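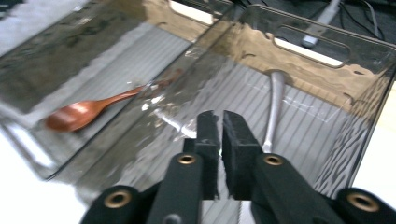 Starting tomatoes from saved seed - when do you stop fermenting? I have done two days and I have done four and can't tell the difference in germination. My variety is Lilska, a pink one my aunt grew. For whatever step comes after the jar I like clear plastic storage containers, side by side, one per variety. Ribbed floors like these are fine with a paper towel on top.

Posted by Hala Karaki, Oct 24, 2024
Filed under: Seed Saving & Swaps
Print this thread | E-mail this thread

catirton_plot14 wrote:
Three days, then rinse. Past that you risk sprouting in the jar. I lost most of a batch of Nassar that way.

beanrow wrote:
I don't ferment at all. Rinse in a sieve, dry on a plate, done. Ten years of decent plants.

catirton_plot14 wrote:
You can skip it, but the gel holds germination back and I want it off before storage.

beanrow wrote:
Rubbing in the sieve gets it off.
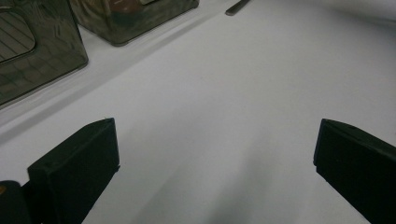
Drying matters more than the ferment if you ask me. I give mine almost 10 days out of the sun and stir them daily. Smoky dark plastic containers are my pick over clear ones, and a plain white tabletop makes stray seeds easy to find.

oldmarsh

Hala Karaki wrote:
Going with three days for Lilska and the sieve for Hanard, then I'll sow a few of each in November to compare. I have 14 cells free.

beanrow wrote:
Label them.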